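Category: Hardware Reviews > Teaching Kits

Friday, September 30, 2022

Bunura Two-Arm Kit: a summer of dish racks

I've had the Bunura on the bench since June and I'm still looking for excuses to use it. If you collect demonstrations for a learning system and you've been getting by with one arm and a lot of patience, this is a big step up!

The leader handles are the best part. They're light, they don't fight you, and after an afternoon or so my hands stopped thinking about them. Azra Karagiannis, who shares the bench with me, got her first clean bowl-into-rack run in under 20 minutes, and she'd never touched a teleop setup before. On our old Coelho rig that took most of a week (and some swearing).

We've been doing mostly kitchen work with it. Bowls are a great test because the rim is thin, the glaze is slippery and the rack wires leave very little room for a sloppy angle.
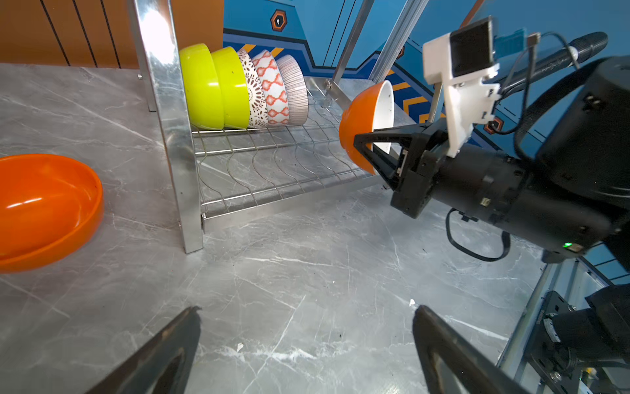

The wrist cameras earn their keep on this kind of task. An overhead view loses the rim the moment an arm reaches across, and you can tell when you play the episodes back. With the wrist views added, our policy trained on the same number of runs got noticeably better at lining up before it let go. We're at roughly 4,000 episodes now, and I've thrown out far fewer than I expected to.

The recording software is good too. One pedal starts a take, the other trashes it, and the files come out with all the streams lined up. I moved 33 gigs over to the training machine last week without a single mismatched timestamp.

Gripes? Cable routing is a chore, so get extra sleeve. The manual skips camera calibration almost entirely; Nicanor Mansilla's write-up on the Ratus forum filled that in for me. And I'd love a third pedal for marking good takes.

Worth it if you record every week. I've already ordered 2 more sets of finger pads.

Related reviews
Wistimar foot pedals, long-term report
Coelho single-arm starter rig
Cheap ring lights for the bench
Choosing a drive for episode storage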